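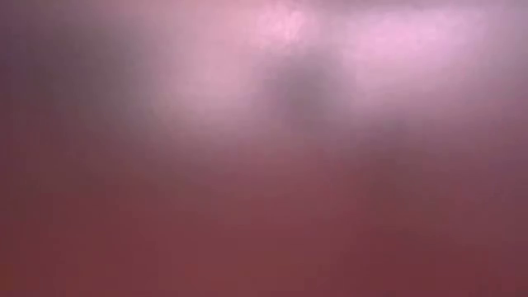

Fig. 3. Soft pinks and deep maroon, with a paler band toward the top.

Filed under: Home & Studio > Dye Kits > Setup
Search the manuals... Go

Getting your Makris dye pot ready

1. Set the pot on a level counter and pour in cool water up to the 14-cup line, taking your time so it doesn't splash.
2. Stir in 2 scoops of Cluledau powder, and keep going until the lumps are gone (it always takes longer than you'd think!).
3. Turn the dial to Low and let everything warm up with the lid on.

Note: Wool likes a slow start.

CAUTION: Unplug the pot before you drain it.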